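Hodivlow House Kitchen Users' Meeting
Minutes, September

Present: Ansel Pruitt (chair), Dadis, Masow, Cadwaladr (minutes, under protest)

1. Last minutes
Approved once the word "inedible" was struck from item 3.

2. Toaster oven
Masow reported that the dial now turns both ways, a feature we had been living without. The repair came to $40. Dadis asked whether a new oven might have cost less. The chair moved us along.

3. Table covering
The brown covering stays on the white tabletop whenever the oven is out. Cadwaladr asked that people stop writing phone numbers on it. Dadis said it was one phone number.

4. Foil trays
Masow bought a case of 100 and would like it known that they are for food. Trays with food in them are not to be left on the table overnight, however good the intentions.

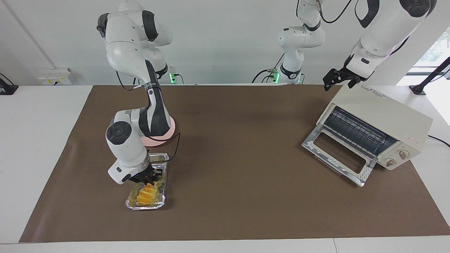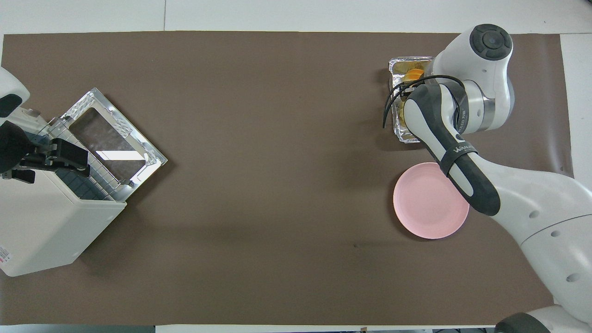

Item 4: foil tray and toaster oven on the brown covering, oven door open.

5. Oven door
Long discussion. Agreed that the door gets closed between batches. Pruitt wanted a sign. Dadis pointed out that we have a sign, and that it is behind the fridge.

6. Money
Balance is $592, less the $40 under item 2. Masow to bring the tray receipt, which he describes as "around somewhere."

7. Other business
The pink plate is not to go home with anyone.

Closed at 8:40 p.m. Next meeting in October, Dadis to bring snacks.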